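Chapter 3
Templates and the Pages They Build

In the last chapter you installed Cellstead on your own computer and published one page. Now we will look at how a page gets its shape. Cellstead keeps the words of a page in one place and its layout in another, and it joins them when a visitor opens the address. The file which holds the layout is called a template.

A new site comes with 17 templates. You will edit only a few of them in this chapter, mainly single.tpl and archive.tpl. Please work on a copy of the Nosdale theme, so that an update does not erase your changes.

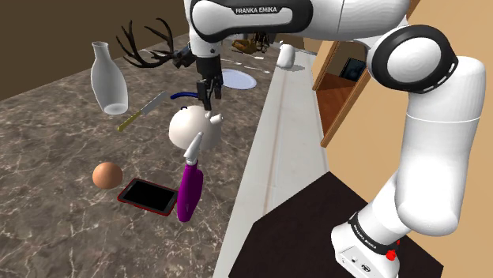
3.1 How Cellstead Chooses a Template

When a page is requested, Cellstead searches the theme folder from the most special name to the most general. For a post in the category "news" it looks first for archive-news.tpl, then for archive.tpl, and at last for index.tpl. The first file found is used, and the search stops.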